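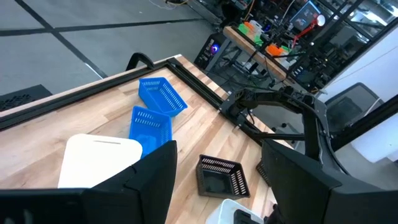
Flemia: wrist-view basket sorting with two arms

Flemia is a set of teleoperated episodes for two-arm manipulation of open mesh baskets on a tabletop. It was recorded to test one question: how much a policy gains from wrist views when the objects are thin, slotted and often hidden by the fingers. The set goes with the Lusel training code, but the episodes can be read without it.

Status

Release 3. Episodes from release 2 are included unchanged. Release 1 used a different time base and should not be mixed in.

Contents

1013 episodes, each holding:
– left wrist video
– right wrist video
– joint positions and gripper openings for both arms
– commanded joint targets
– one task string per episode
– a success flag, set by the operator at the end of the episode

Video and joint data share one clock. Joint data is stored at 50 Hz. Video is stored at the native rate and is not resampled; the loader picks the nearest earlier image for each control step.

Setup

Two arms work over a wooden tabletop with an aluminum extrusion rail along one side. The objects are blue and dark plastic mesh baskets, plus a few flat or white plastic parts that act as clutter. Starting poses were set by hand between episodes, with no template. Baskets may start upright, tilted or partly overlapping. The room behind the table was left as it was, and floor tape, cables and workbench equipment are visible in many wrist views. We did not mask or blur the background.

Method

The baseline, Wirnier, predicts a chunk of joint targets from the current wrist images and joint state. Its one change from a plain chunking policy is a visibility gate. A small head estimates, per view, what share of the target object's rim is covered by the gripper, and the two image streams are weighted by that estimate before fusion. The head is trained on 100 hand-labeled episodes and then frozen.

The gate has no memory. If both views are blocked, the weights fall back to equal and the policy depends mostly on joint state.

Results

Each variant was run for 50 trials on the real table, with the same list of starting layouts. The gated policy finished more trials than the ungated one. Almost all of the difference came from layouts where one basket overlapped another. On separated baskets we saw no clear gain. Per-trial outcomes are in results/trials.csv; please quote those and not the training loss, which tracks success poorly here.

Using only the left wrist view cost more than removing the gate. Using only the right view was worse again, though the operators tended to lead with the left arm and the comparison is not balanced.

Known problems

– Dark baskets give weak rim edges against the black fingers. The gate tends to report too much coverage in these cases.
– Slotted walls let the table show through, and depth estimated from a single image is unreliable on them. No depth is shipped.
– The success flag is a judgment call for baskets left tilted on a rim. Expect some disagreement if you relabel.
– Task strings are not normalized. "Put", "place" and "move" are used for the same action.

Splits

Use splits/layout.json for reported numbers. It keeps episodes with near-identical starting layouts on the same side of the split. The random split is kept only to match earlier Tomaszewski runs and gives results that are too high.

Loading

Install the lusel package, point LUSEL_DATA at the root folder and run lusel-check before training. The check reads every episode header and compares video length with joint data length. A mismatch of one control step at the end of an episode is normal – the loader trims it. Anything longer points to a damaged download, and the episode should be fetched again.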